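Can a Machine Tidy My Table Yet?
Kitchen and counter tips, 15 August 2021

I get asked this a lot, mostly by people who hate clearing up as much as I do, so I spent a good chunk of July reading and watching everything I could find.

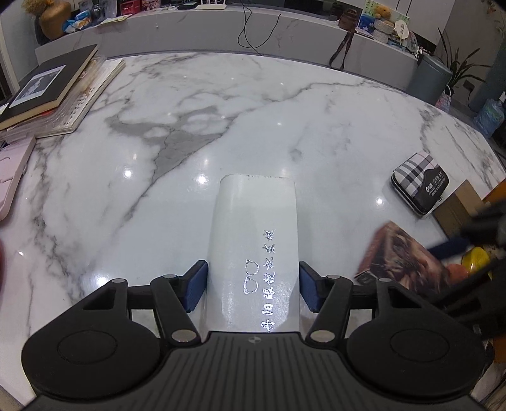 My short answer is not quite, but the picking-up part is so much better than I expected! Grabbing one upright bottle with some space to close in on it seems fair game now. A pile of books with a strap lying over it, or a soft bag that sags when you lift it? I wouldn't hold my breath. And deciding where it all goes is still my job (my family can't manage that one either).

So, tips for the rest of us with only two hands:

Stand bottles up and leave a hand's width between them. You'll wipe faster.

Stack books biggest at the bottom, spines facing you.

Router cables: clip them to the back of the counter so you don't catch one with the duster. I did that twice at our old place in Tudamport.

Marble wants a soft cloth and a drop of dish soap. No vinegar, please, it dulls the shine.

Loose little things go in one lidded box. Mine had 204 bits in it when I finally sorted it, 17 of them dead pens.

If I ever get a robot helper I'm naming it Neves and starting it on the snack shelf.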